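I packed for Plevbridge the night before, same as always, and took too much - 11 shirts for a long weekend!
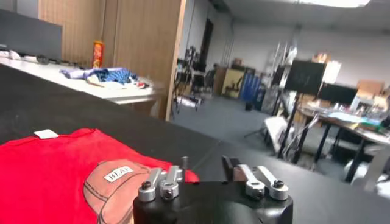 *The bear cap tee, folded flat.*

Rahel Pfister, my seatmate on the slow train, had one small bag and a paperback. She gets off at Nodton every December for the market (go early, she told me, the chestnuts sell out) and has never once checked the weather.

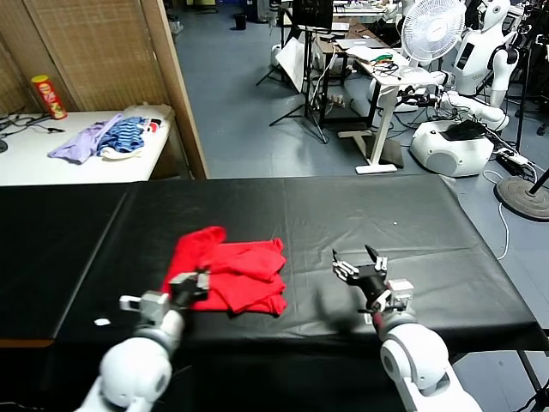

Plevbridge is all hills, so I spent my first day climbing and my second one sitting down. I lived in one shirt. By Sunday night it was a crumpled red heap like the one on the black table, and I wore it to dinner anyway.

The soup at Grabner was so good I went back twice, and the waiter started bringing bread before I'd sat down.
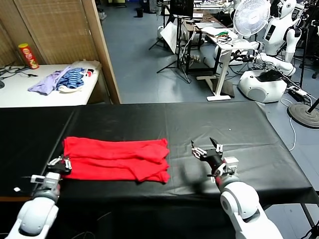

## Getting there

Take the slow train and sit on the left for the river.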